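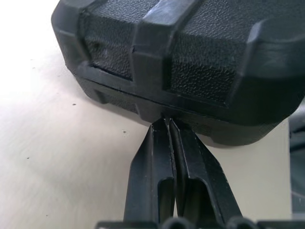 Black plastic case with ribbed sides and textured panels

From: Ilse Van Acker
To: Prostholm Branch working list
Date: 27th November
Subject: Re: Elley loop – token instrument and locking

Bastien,

Answers in the order you raised them, with your text kept in where it helps.

Bastien Rolland wrote:
> I have been through the locking sheet for Elley twice and I still
> can't reconcile lever 5 with the diagram in the box. The diagram
> shows it as the down loop exit. The sheet has it released by 18,
> which would mean the ground frame has to be normal before anything
> can leave the loop. Was that the arrangement before closure, or has
> it crept in since?
>
> Second, the Kamata end instrument. It will release a token with the
> commutator turned only part of the way. I tried it with three
> different tokens and got the same each time. I don't think this is
> wear on the tokens.
>
> Third, are we still expected to keep the 40 wagon limit on the loop
> in the January working notice? I make the standing room shorter than
> that with the new stop block in.

Lever 5. The sheet is right and the diagram is out of date. The diagram was drawn for the 1954 resignalling, when the ground frame was worked by a key off the token and had no lever of its own in the box. Lever 18 was a spare at that time. When the ground frame release was moved on to 18 the locking was altered to suit, and the tappet for 5 was cut so that 18 must be normal in the frame. You can see the newer notch if you take the cover off at the Kamata end of the tray. Please don't take the cover off without telling the box first, as Asard sidings lost most of an afternoon to that last season.

I would rather correct the diagram than paint over it. If you can let me have a tracing I will mark the changes and the signwriter can do a fresh copy on board. The old one should go to the museum store with its frame.

Commutator. I agree it isn't the tokens. A release at part travel points to the contact springs on the commutator being set too far forward, so that the circuit is made before the handle reaches its stop. Check the lock pawl as well. If the pawl is dropping late you will get the same result with the springs correctly set, and adjusting the springs will only hide it. The test is to disconnect the line, feed the coil locally and turn the handle slowly, noting the position at which the pawl lifts. Do it in both directions.

Until this has been done the instrument is out of use and the section is to be worked by pilotman. I have told Prostholm box and it is in the occurrence book. No one is to draw a token at Kamata for any reason, shunting included.

The spare instrument at Asard is complete apart from the bell plunger, and the plunger from the Kamata one will fit. If the fault is in the pawl I think we change the whole instrument and repair the old one on the bench.

Wagon limit. The figure of 40 came from the old sectional appendix and assumed short wheelbase wagons with the full loop available. With the stop block where it is now it can't stand. I suggest the January notice gives the limit as a length between the clearance points, with no wagon count at all. Can you chain it from the fouling point at the Prostholm end to the face of the block and send me the measurement? Allow for the engine and van separately.

One further point you didn't ask about. The down loop exit signal still has the lamp bracket on the wrong side for the new case. It works, but the lampman has to lean out past the ladder hoop to reach it – this wants changing before the dark evenings trains start running. The bracket is handed, so it needs a replacement and can't simply be turned round.

I will be at Elley for the locking test and can bring the tappet drawings if anyone wants to copy them. Please reply to the list so that the box staff see it.

Ilse

--
Ilse Van Acker
Signalling, Prostholm Branch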